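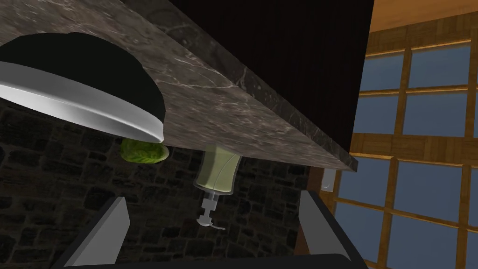

Valquíria Arruda told us early on that a machine which can lift a bottle has not yet cleared a kitchen, and that people who do the job for a living would want to see the whole counter done before they called it help. We have kept her remark close by while writing this section, and it is fair to say it shaped the way we scored the runs.

4.2 Clearing the counter

The chore sounds small enough. In the Paiva kitchen, a simulated room with stone walls and a wooden-framed window, the arms must clear a worktop of the sort of clutter most of us leave about at the end of a day -- cutlery, a plate, a pencil that belongs somewhere else altogether. We ran the Tumitz controller 800 times, and gave it no hints as to which thing should go first.
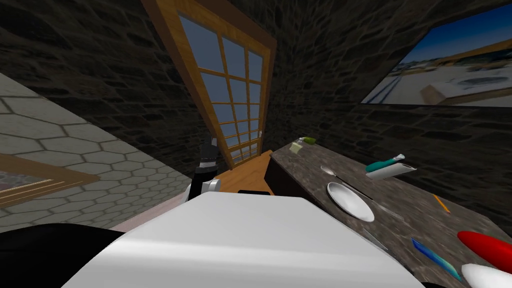
Page last changed: 3/4/26

Figure 4. The Paiva kitchen, with a plate, a spoon, a fork and a knife among the things on the granite worktop.

Flat things were the great trouble, as anyone who has tried to pick up a knife in thick gloves will readily understand. The controller would often choose a sensible grip and then come in a little too high, and we lost a good part of January to finding out why. Our older Plimis planner was slower but rather kinder to the cutlery, and we remain fond of it.

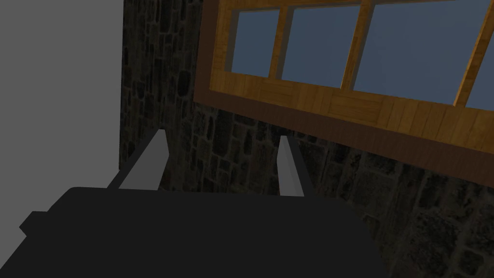
Washington Caldeira, reading a draft, objected that an empty grip should not be scored the same as a dropped plate, for a household will forgive the one far sooner than the other. We agree with him, and the scores in the next section keep the two apart -- though we have left the first set of marks in the appendix for anyone who would like to compare them.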